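Washing wool knits at home: what works for you?
Forum: Clothes and Mending

ebony_rewi
Posted December 3, 2024

I've been hand washing all my knits for years but I've now got more of them than I have patience for. The new machine has a wool programme, 30 degrees, slow spin. Has anyone used theirs regularly and not regretted it? Most of mine are merino or a merino blend, plus two lambswool cardigans from the Ruawai market that shed all over everything.

Drying is the other half of the problem. We have no airer big enough, so things get laid out wherever there's a flat surface. 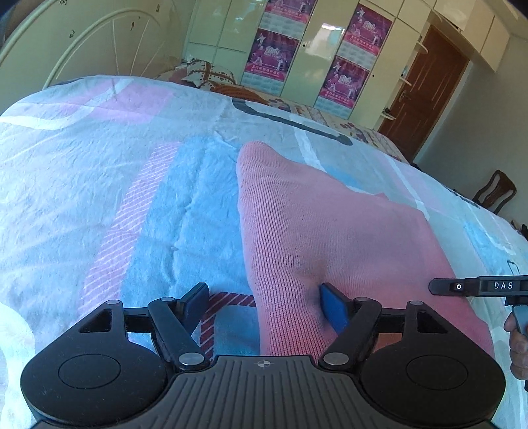 The spare room is the only one that stays warm enough in winter, and it still takes two days for the thicker ones. If I could get more water out at the start I'd be happy.

Ebony

sturora_lane
Wool programme every time here. I've had the same four jumpers going through it since July and none has shrunk. Inside out, in a mesh bag, never more than half a drum. Use a proper wool liquid. The ordinary stuff has enzymes in it and it does eat wool over time.

Bastian Voß
I would not do it with the lambswool. Merino labelled as machine washable has been treated, lambswool from a market stall very likely hasn't. I felted a good cardigan on a wool cycle at 30. It now fits a child of six.

sturora_lane
Was that a full load? It's the rubbing that felts it more than the temperature.

Bastian Voß
It was the cardigan and one scarf. So no.

garkitz
I'm with Bastian on untreated wool. Bucket, lukewarm water, 16 minutes, don't rub, same temperature for the rinse. For getting water out, roll it in a bath towel and kneel on it. Then do it again with a second dry towel. That takes a good half day off the drying.

ebony_rewi
The towel thing I do already, but only the once. I'll try two. What about ribbed ones? Mine always dry wider than they went in.
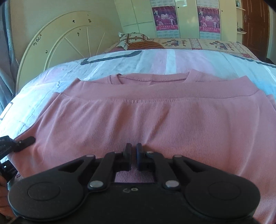
I end up with a hem that flaps about and sleeves past my knuckles. Steaming brings some of it back, but by the end of the first day's wear it's gone again.

garkitz
Push the ribs together with your hands while it's still damp, all the way across, so it looks too narrow. It relaxes to the right width as it dries. And lift it out of the water in a bundle, never by the shoulders. Wet wool is heavy and the weight pulls it long.

millpond2482
Cotton rib is a different matter by the way. If yours are a cotton mix, ten minutes in the tumble dryer on low tightens them up. Check the label first.

Bastian Voß
Please don't let anyone read that and put merino in the dryer.

millpond2482
I did say cotton.

sturora_lane
On spin speed, my Bilgate goes down to 200 but that leaves things dripping. I use 600 for wool and have had no trouble.

ebony_rewi
Thanks all. I'll put one old merino through on the wool setting this weekend and keep the cardigans in the bucket. Will report back on the width.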